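Fio sobre orçamento de célula robótica, que ando até ao pescoço em folhas de cálculo 🧵

1/ Em maio pedi duas propostas para desmontar computadores de secretária, uma à Cinari e outra à Werley. A Werley saiu 2.000 euros mais barata... sem as garras incluídas!

2/ Quem me abriu os olhos foi o Idris Landeg: orça primeiro a ponta do braço, depois o braço. A parte chata do trabalho é toda lá dentro, entre cabos e baias.
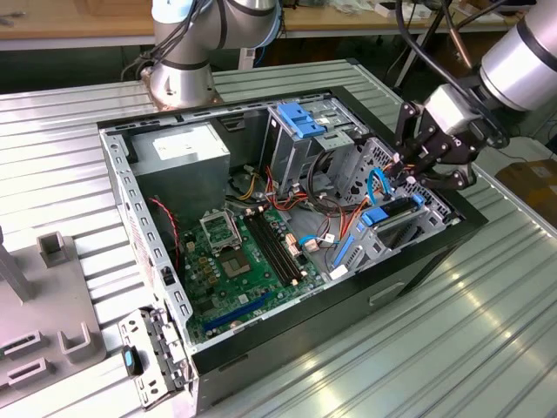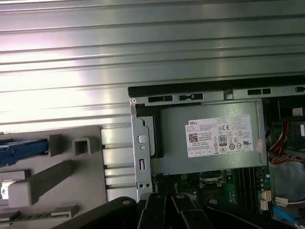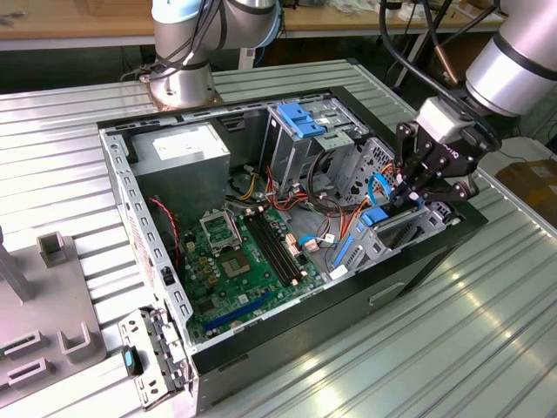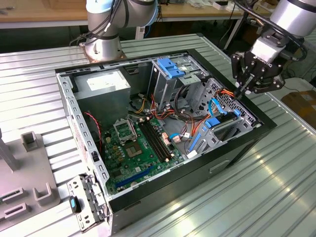 Caixa deitada e aberta, garra preta a trabalhar em espaço apertado - é para isto que preciso de verba.

3/ O que entrou na folha depois disso:
- 2 garras, mais um jogo de dedos de reserva
- suportes e fixações para a mesa
- 8 dias de integração (a Werley dizia que bastavam menos, não acreditei)
- 15% para imprevistos

4/ Falta decidir entre comprar já ou alugar à Fendulwood até ao fim do ano. Alguém aí já alugou? Contem-me tudo, preços incluídos :)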